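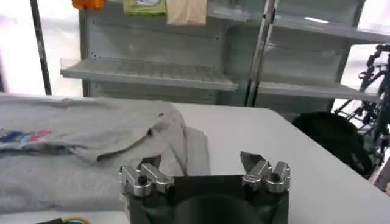
I believe that clothes should be folded on a table. In my family we always folded on the bed, and the bed was always full. By evening the pile moved to a chair, and there it stayed until July, as my husband says.

A table is flat and hard, so you see every wrinkle. A T-shirt needs only a little space, but the space must be free on at least one side, so the sleeves can go out straight.

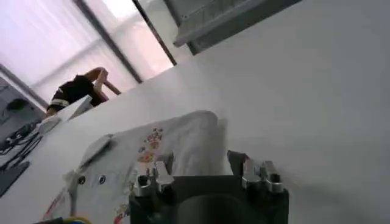
I also think small clothes with snaps are more difficult than big ones. You must decide if you close the snaps first. I close them. My neighbor Glykeria Triantafyllou leaves them open and says I waste my life, and we have discussed this more than 100 times.

Some people write to me that they have no free table, only a desk with a computer on it.

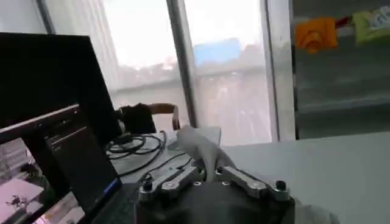 Then push the papers back and use the corner. It is enough for one shirt at a time, and one shirt at a time is how I fold anyway.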